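Search this site Go

Jarkitdale Neighbourhood News

Hard rubbish, soft deadlines

The February hard rubbish collection has come and gone, and Lestau Street is once again wide enough for two cars. Anyone who missed it has until the next one to live with the treadmill.

The council asked for piles no higher than a metre. Residents interpreted this generously. By Sunday night the corner near the bowls club had four mattresses, a bar fridge with its door taped shut and a cane lounge suite that had clearly been through a divorce. By Monday morning the lounge suite had moved to a verandah three doors down, where it looks quite at home. The mattresses had not tempted anyone.

We had 49 emails about the collection, most of them about other people's piles. One reader wanted to know whether it is stealing to take a lamp from a nature strip. We asked the council, and were sent a link to a page about green waste. Until we hear otherwise, our position is that a quiet word at the front door costs nothing, and that the lamp probably doesn't work.

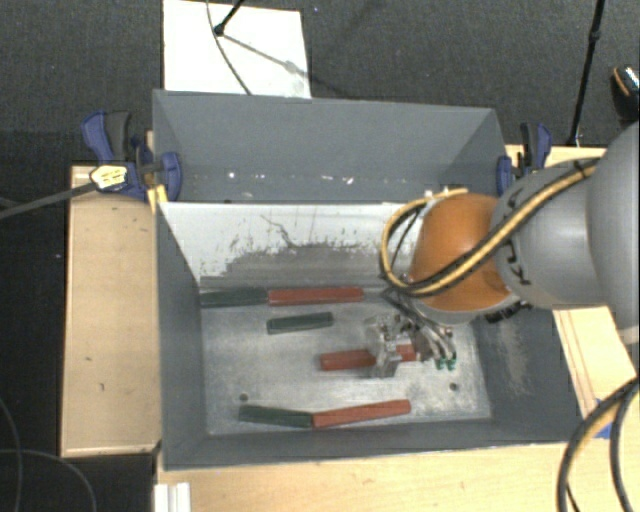
SHED & GARAGE

For those who kept more than they threw out, the tool library on Wei Parade has extended its hours to 6 pm on Thursdays. Membership is $49 a year, or roughly one-third of the drill you were going to buy and use twice. The catalogue now runs to 531 items, including a tile cutter, two wallpaper steamers and a fondue set that was donated in good faith and has never been borrowed.

Late fees are a dollar a day. The belt sander has been out since winter, and whoever has it must by now own the smoothest deck in Jarkitdale.

Paint is still the great unsolved problem. Neither the library nor the hard rubbish truck will touch it, and the Imik Road depot takes it only on the first Saturday of the month, lids on, no mixing. Bring proof of address. A rates notice will do, if you can find it in the garage.

Last updated: February

Contact us | © Jarkitdale Neighbourhood News | Back to top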